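Plurkdale well samples, bench notes, March
Entry by O. Schwaiger, copy to D. Galbraith
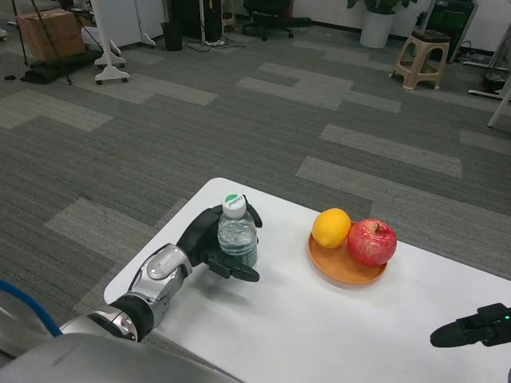

Clear plastic bottle with white screw cap, upright on the white table.

Picked up again after lunch with the hardness titrations from the Studcombe end of the site. Field log has the pump running 12 minutes before collection. Dougal wants it longer next time, as the casing there is deep and the first water out has been standing in the pipe.

Titrant: EDTA, 0.01 M, standardized this morning against calcium carbonate. Two blanks run, both fine. Indicator is from the older jar and the end point drags a bit toward purple before it goes blue. Made up a fresh batch and repeated the first sample. Same reading within what I can see on the buret, so the earlier runs stand.

Result for the main well: 163 mg/L as CaCO3, mean of 5 titrations. The spread was small except for the second, where I overshot and had to back off. I have left it in the mean. Leaving it out does not change the rounded figure.

The shallow well is softer and I do not trust it yet. Those samples had fine silt in them and I filtered only half the set. Filtered and unfiltered need to be written up as separate rows. At present they share a column in the sheet and whoever reads it will average them.

pH meter: the Vornari probe was slow to settle in the pH 7 buffer, almost 4 minutes before the reading held. Rinsed, soaked in storage solution, tried again, better. Slope was acceptable on the two-point check. If it drifts again, change the probe and do not bother cleaning it a third time.

Alkalinity not started. The acid needs restandardizing and the last entry in the reagent book has no initials next to it. Dougal, if that was you, please sign it.

Sæther method sheet: step on sample volume still says 100 mL. We have been using 50 mL since the change of flask and doubling at the end. Either the sheet or the practice has to change. My preference is to correct the sheet and put the factor into the formula where it can be checked.

Labels: pencil on tape came off in the cooler again. Waterproof marker directly on the glass for the next trip, plus the well code on the cap.

To do:
Split the silt samples into two rows.
Restandardize acid, then alkalinity on the main well first.
Order pH 7 buffer, the open bottle is nearly out.
Ask Studcombe for the pump log. The flow rate is missing from the field sheet.

5:40 p.m. Buret rinsed and left filled with deionized water. Remaining samples are in the fridge, second shelf.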